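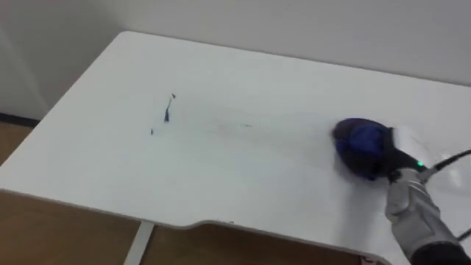

Does a weekly email help people keep a new habit?
A little, in our trial, and mainly when it asked for a reply.

Student project report: Weekly Prompts and Habit Keeping
Peiyu Bai and Bijan Hosseinzadeh

Background
Many self-help courses are now sent out by email, one message a week, with a small task in each. We wanted to know if the emails do anything once a person has already picked a habit. Our trial used the Olloris course, written by our year group last spring, with the parts on goal setting taken out.

Method
We asked students at the Hamel and Werna sites to choose one daily habit that took less than ten minutes. Common choices were stretching, reading before bed and writing a short diary. In October 134 people signed up. They were split by lot into 2 groups. Both got an email each week for six weeks. Group A got a tip only. Group B got the same tip and one question to answer by return, such as "Which day was hardest?"

Everyone filled in a tick sheet in Rumov, the online form tool we use for coursework. Peiyu wrote the emails and Bijan handled the sheets. We did not read the replies until the trial was over — we had agreed this at the start so that the later emails would not change.

Results
By the last week we had some 900 completed sheets and diary notes. Group B ticked more days than Group A in every week except the first. The gap was small in week two and widest in week five. People who missed a whole week rarely came back, whichever group they were in.

The replies were short, most of them under 30 words. Several people wrote that answering felt like reporting to someone, even though they knew no answer would come.

Problems
The tick sheets relied on people telling the truth. Week four fell during coursework deadlines and the numbers dropped in both groups. We also let people choose their own habit, so an easy one counted the same as a hard one — a fixed list would have made the groups easier to compare.

Further work
We would like to run the trial again with a third group that gets no emails at all. Bijan has drafted a shorter tick sheet for this, with one box for each day and no diary section.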